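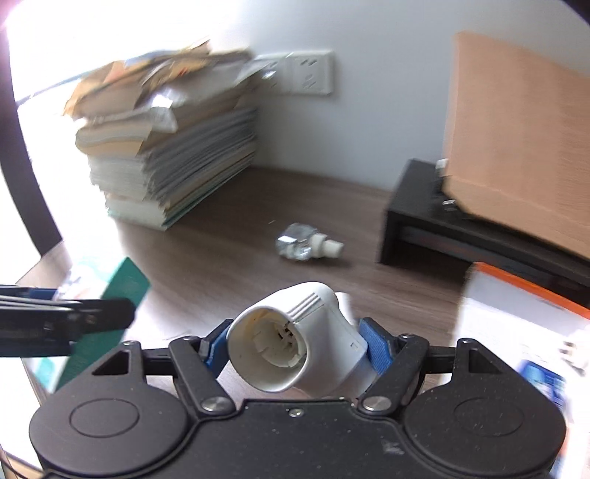
Galerie | Text und Zusammenstellung: Edileuza Evangelista | 14. Dezember 2024

Aufgaben von Hand vorführen: Schreibtisch und Kleinteile

Im Projekt Eno zeigen wir Bewegungen mit Greifern, die man in der Hand führt. Wer vorführt, hält das Gerät selbst, schließt die Finger um den Gegenstand und setzt ihn an anderer Stelle wieder ab. Die Kamera sitzt am Greifer und nimmt dabei auf, was später auch ein Roboterarm an dieser Stelle sehen würde. Ein Arm ist bei den Aufnahmen nicht nötig.

Diese Seite gehört zur Reihe »Schreibtisch«. Die Reihe besteht aus 204 Vorführungen, von denen 101 mit zwei Greifern gemacht wurden. Vorgeführt haben Jussara Trindade und Miklós Tóth, die Auswertung liegt bei Yogesh Srivastava.

Lampenfassung

Die weiße Fassung ist zwischen den beiden blauen Fingerpolstern gefasst, die weite Öffnung zeigt nach vorn. Eine klare Glühlampe liegt dahinter auf der Tischplatte.

Glatte, runde Gehäuse gehören zu den Teilen, für die wir die meisten Wiederholungen einplanen. Drückt man zu fest, kippt das Teil zwischen den Polstern weg. Drückt man zu wenig, dreht es sich beim Anheben. Miklós Tóth greift deshalb grundsätzlich quer zur Öffnung und wartet kurz, bevor er anhebt. Die Pause ist in den Daten gut zu erkennen und hilft beim Schneiden der Abschnitte.

Für Fassungen und ähnliche Teile gilt in der Reihe eine Obergrenze von 55 Sekunden je Vorführung. Längere Durchgänge werden nicht gelöscht, sie kommen in einen eigenen Ordner und werden getrennt ausgewertet.

Kleinteile auf dem Tisch

Vor dem Greifen steht die Wahl der Richtung. Stecker, Schachteln und Fläschchen liegen dicht beieinander, und die Finger brauchen auf beiden Seiten Platz.

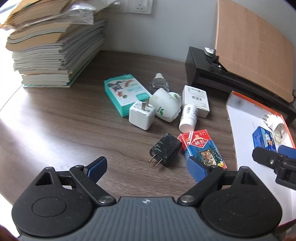 Flache Schachteln werden an den Schmalseiten gefasst, Netzteile am Gehäuse und nie an den Stiften. Liegt ein Teil zu nah am Nachbarn, darf es mit einer Fingerspitze freigeschoben werden. Das Schieben zählt als Teil der Aufgabe und wird mit aufgenommen.

Bei Vorführungen mit zwei Greifern führt eine Person beide Geräte. Die linke und die rechte Hand werden getrennt aufgezeichnet und anschließend über die Zeitstempel zusammengeführt. Osvaldo Furtado hat dafür im Juni das Programm Zoltar geschrieben, das auch die Öffnungsweite der Finger mitführt. Seitdem müssen die Spuren nicht mehr von Hand verschoben werden.

Zum Vergleich wurden 40 Aufgaben zusätzlich per Fernsteuerung am Arm vorgeführt. Das dauert länger, vor allem beim Absetzen, weil man den Druck der Finger nicht spürt. Dafür sind die Gelenkwinkel des Arms von Anfang an bekannt und müssen nicht erst berechnet werden. Jussara Trindade arbeitet bei engen Stellen lieber mit dem Handgerät, bei langen Wegen macht es für sie keinen Unterschied.

Weitere Galerien des Projekts: »Küche«, »Werkbank«, »Regal«. Die Aufnahmen der Reihe »Werkbank« entstanden mit Plolton und werden noch sortiert.

Fragen zu den Aufnahmen bitte an Edileuza Evangelista, Arbeitsgruppe Brandão.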